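Gripper won't let go of the cup after stacking

Obed Atinga
My arm stacks cups in simulation. It picks and places fine, but when the gripper opens, the top cup goes up with it and drops from 3 cm or so above the other one. It happened in 200 runs overnight. We move to the real arm in July and I don't want it throwing cups. The log says "open" every time.

Araba Owusu
Turn the friction down. Worked for me.

Tihomir Dervishi
Friction may hide it. "Open" in the log usually means the command was sent, so look at the finger joint positions. I had this on the Vullex project, where the retreat started 3 steps after the command and the fingers were still closed on the rim. Make the retreat wait for the measured position, and add a timeout that stops the arm. Also check whether your script makes a fixed joint when it grasps. If it does, remove that joint before you lift.

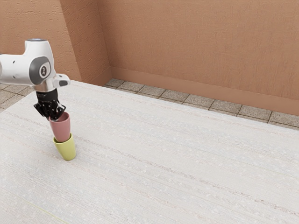

Should the arm keep going if the timeout trips?
Stop it where it is and log a fault. Lifting with the fingers still closed is what throws the cup.

Obed Atinga
It was the fixed joint. Removed it and added the wait. Running 2,000 more tonight.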